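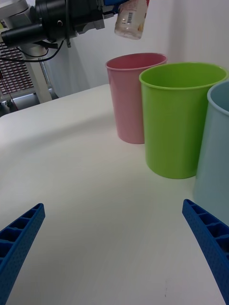
One parent at the Grabner community center wants the water station moved closer to the craft room, and said so in writing, asking why children should have to cross the whole hall for a drink. The request was one of 29 comment slips handed in after the center stopped buying disposable cups this spring.

The change has gone smoothly for the most part. The center on Handwood Road used to order paper cups by the carton. It now keeps 100 reusable plastic tumblers, which are washed in the kitchen at the end of each session and put out again for the next group. The tumblers and two drying racks cost $378, paid from the snack budget.

Colors have caused the most discussion. Some groups wanted one color each, so that the after-school club and the senior lunch would not mix their cups. The center decided against it — all of the tumblers go through the same wash, and sorting them would take up kitchen time. Groups that want to tell their cups apart can use the clip-on tags kept in the drawer by the sink.

A few practical rules are now posted at the serving hatch. Cups are for cold drinks only. They should be emptied before they go in the wash bin, and they should not be stacked until they are dry, as damp cups stick together and are hard for small children to pull apart. Cracked cups go in the box under the counter. So far 6 have ended up there.

Hot drinks are still served in the old china mugs, and groups that rent the Muvard Room in the evening are asked to bring their own.

The water station will stay where it is through the summer. A second one, outside the craft room, is planned for September if the plumbing work on that side of the building is finished by then. Comment slips are still available at the front desk.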